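Biltero Opens Hands-On Packing Room in Geltthorpe

GELTTHORPE, Oct 14, 2022 – Biltero, a supplier of insulated pouches and small travel containers, has opened a packing room on the ground floor of the Matoušek building in Geltthorpe. The room gives shops, schools and clubs a place to try pouches, caps and bottle tops before they order them.

The company has sold by mail since it started. Customers often asked to handle the goods first, and in July Biltero took a lease on the space. The room measures 1459 square feet and has 8 tables. Visitors can put items in and take them out of the pouches at their own pace, with a member of staff on hand to answer questions.

Much of the work is done at a wood-topped table with a black fabric backdrop hanging behind it. Cut-out letters in orange, pink, white and pale blue are pinned to the cloth. An open lime-yellow pouch with two compartments, both lined with crinkled silver insulating material, is among the goods set out there, along with small white pieces.
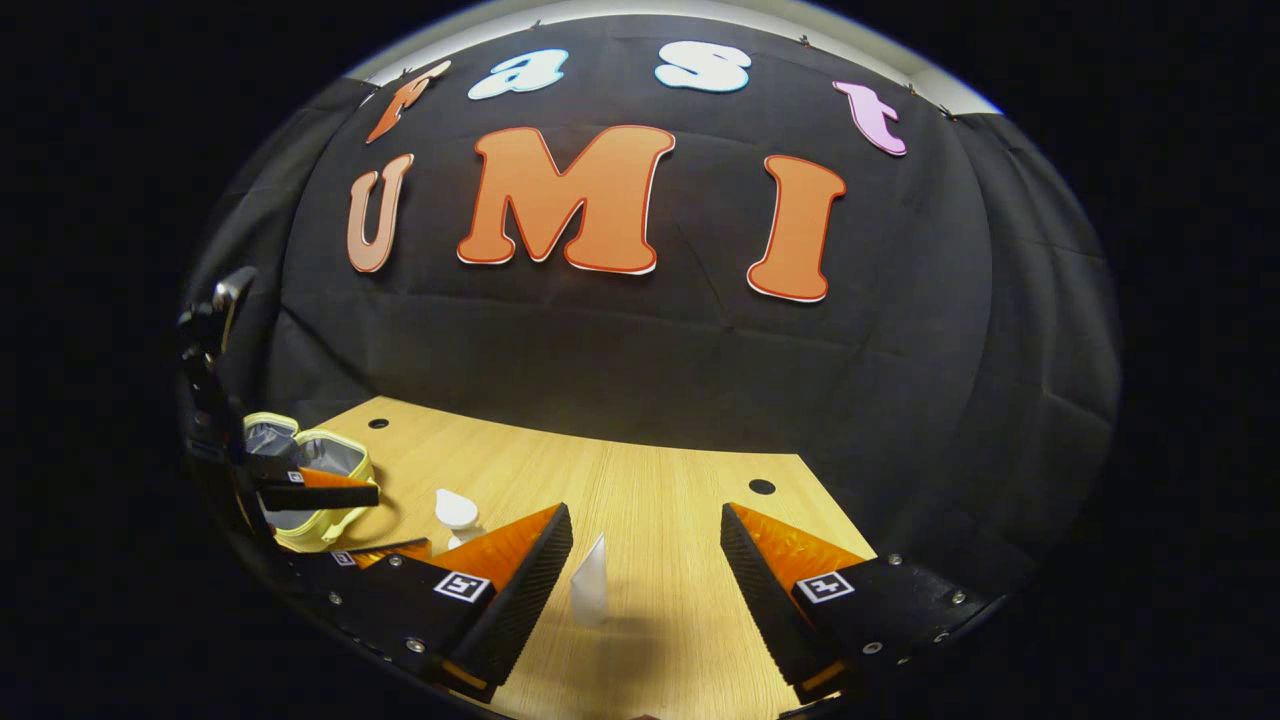

Sessions last 45 minutes and are free of charge. Groups are asked to book ahead. People who come alone can walk in during opening hours, though they may have to wait for a table if a group is using the room. Staff will keep a list of sizes and colors that visitors ask for and pass it to the buying team at the end of each month.

"People want to know what fits in a pouch and how easy it is to get things out again," Biltero said in a statement. "A size chart only goes so far. We would like customers to bring their own lunch boxes and bottles and try them before they spend any money."

The fittings were put in by Clolosura, a Geltthorpe workshop that makes curtains, covers and cut letters for shops and fairs. Clolosura also handled the hanging fabric and the lettering. The dark cloth was left with its natural folds, and the letters can be moved when the display changes – the largest ones are meant to be read from the far side of the room.

Biltero plans to change the display every 8 weeks. Orders can be placed in the room or by mail, at the same prices. Goods bought in the room can be taken home the same day if they are in stock.
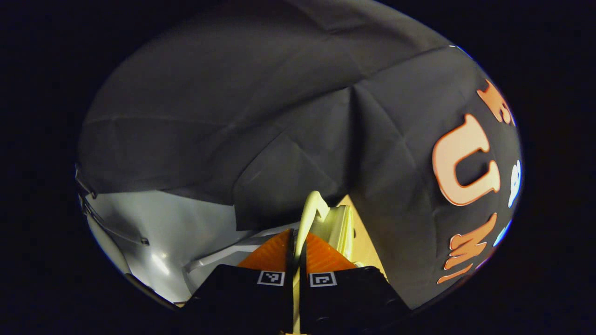
Visiting the Packing Room

The room is on the ground floor of the Matoušek building, Geltthorpe, with step-free access from the street. Parking is available behind the building. Group bookings can be made at the front desk or by mail.

About Biltero

Biltero sells insulated pouches, caps and small containers to shops, schools and clubs. Its office and stockroom are in Geltthorpe.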